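Sewing room storage talk, speaker notes
Takley Crafters, Saturday session, 2 p.m.

Slide 1. Opening
Thank them for coming. Ask who has fabric in more than one room of the house. Wait for the hands.
Say what the talk covers: sorting a stash, folding it so it stays folded, and keeping notions where you can find them. Mention that handouts are on the back table and the folding board pattern is on the last page.

Slide 2. Where I started
My stash lived in two closets and under the guest bed. I had 11 pieces of the same green quilting cotton, bought at different times in Tellcombe because I forgot I owned it.
I pulled everything out in August and it stayed on the floor for most of the month. Tell them to do one closet at a time. 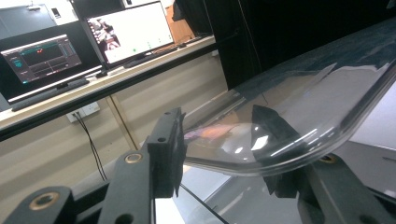

Sort by what you would make with it before you sort by color. Quilting cotton in one pile, home decor weight in another, knits in a third. Color comes after that. If you do color first you end up with upholstery fabric next to lawn and have to start over.
Anything under a quarter yard goes to scraps. Be strict.

Slide 3. Folding
Demonstrate with the ruler. Fold selvage to selvage, wrap around a 6 inch ruler, slide the ruler out, fold in half.
Do the slippery fabric last. Pin it if it fights you.
Pass around the two folded samples, one cotton and one canvas. The canvas is bulky and needs a wider ruler.

Slide 4. Boxes and bins
Measure the shelf first, then buy. Depth matters more than width. Leave room above for a lid to open if the box has one.
See-through is good for buttons, zippers and bias tape. For fabric near a window, use something solid or hang a curtain over the shelf. Sun will fade a fold line in one summer.

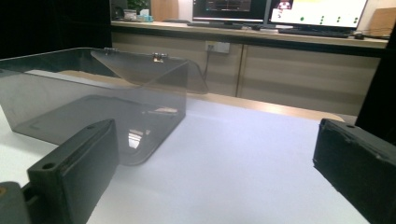 Slide 5. Labels
Write the fiber, the yardage and whether it has been washed. Painter's tape and a marker are fine.
Put the label on the end that faces you. I put mine on the lids the first time and then stacked them.
Update the yardage when you cut. Keep the marker on the shelf, tied on if you share the room.

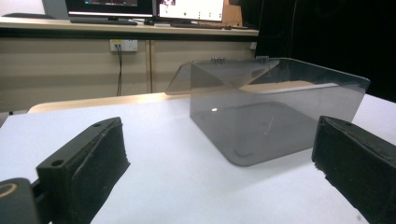
Smoke-tinted plastic, see-through from the front.

Slide 6. Projects in progress
One project, one container. Pattern, fabric, thread and zipper all go in together. If you stop halfway, write the next step on a card and lay it on top.
Mention the Fuentealba tote pattern, which many of them are making now. The lining pieces look alike once cut, so mark them before they go in the box.

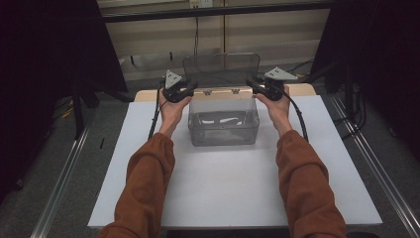 Ezequiel Hinojosa wrote after the Todcombe talk that he keeps his half-finished cushion covers on pants hangers in a closet, with the pattern envelope clipped to the front, and that they need far less pressing when he gets back to them. Read this out. Good option for anyone short on shelves.

Slide 7. Questions
Likely ones: moth prevention, what to do with inherited fabric, whether to prewash. My answer on prewashing is yes for cotton and no for precuts.
If there is time, show the thread drawer.
Remind them to return the folded samples, and that the room has to be cleared for the next group.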